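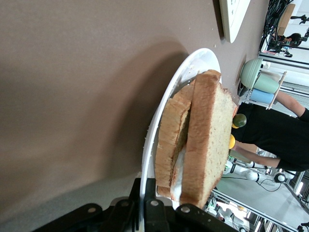 Sandwich on the seeded loaf, day two

3 min read

Same-day slicing vs. waiting: where do you all land?

crustandcrumble
OK I have to share because I am so happy with this loaf! It's my tenth or so try at a seeded whole wheat sandwich bread and I finally got slices that hold together. 80 percent hydration, which I know is high for a pan loaf, but the soaked seeds drink up so much of it that the dough felt almost normal by the second fold (almost!). I baked it in the long Kröger tin, let it sit out on the rack overnight in a towel, and cut it the next day for lunch.

My question is about the waiting. Štěpánka Kollár taught the class I took in October and she was very firm: whole grain gets a full night, no exceptions. My family would like a word with her. Who here cuts early?

Gelach
Great looking crust on that. I cut at 2 hours and have never been sorry. Warm bread with butter is half the reason I bake.

millstone_mary
Two hours for a white loaf, sure. With whole wheat and seeds you'll gum up the knife and the middle will feel like paste. The crumb keeps setting long after it feels cool on the outside. I'm with the teacher.

Gelach
I've done it with rye blends too and it was fine. Sharp knife, long strokes, don't press down.

millstone_mary
Rye at two hours?? You're a braver person than me. I wait a day and a half for anything over 43 percent rye, and yes, that number is oddly exact, it's just where my recipe sits.

crustandcrumble
Haha, I love this. Mary, do you soak your seeds hot or cold? I did sunflower and flax with boiling water and a pinch of salt, and left them while the flour and water rested. The flax turned to jelly, but it mixed in beautifully.

millstone_mary
Cold, overnight, in the fridge. Hot works too. Toast the sunflower first if you haven't tried that, the smell alone is worth it.

oldoven_pete
Nobody has asked about the crumbs! Mine sheds like a dog. I get them in the toaster, in the drawer, down my sleeve. Is that the whole wheat or is it me?

crustandcrumble
Pete, you are among friends. 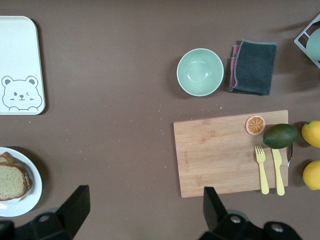

The table at lunch, crumbs and all

oldoven_pete
Ha, OK, I feel better. Love the bear tray, my granddaughter would steal it.

Gelach
Crumbly usually means it wants more kneading or a bit of fat. A spoonful of oil made a big difference in mine.

millstone_mary
Fat yes, kneading maybe. I'd look at the flour first. Coarse bran cuts up the dough and you can knead till your arms fall off. I switched to the fine grind from Istetti and it got so much better. Čestmír Hrnčiar over on the milling board sifts the bran out, soaks it with the seeds and puts it back in at the end. I tried it last week and it's a bit of a fuss, but wow, what a soft loaf.

crustandcrumble
Oh, I am trying that next! I can fit the bran in the same bowl as the flax. Do you hold back any water for it?

millstone_mary
Yes, take it out of the main dough. Same weight of water as bran to start, then see how it feels.

Gelach
I still say it's the oil.

oldoven_pete
I'll do oil in one and soaked bran in the other, same tin, same oven. And I'm cutting one of them warm, sorry Mary.

millstone_mary
Cut the oil one, then. Leave the bran one alone until morning, please!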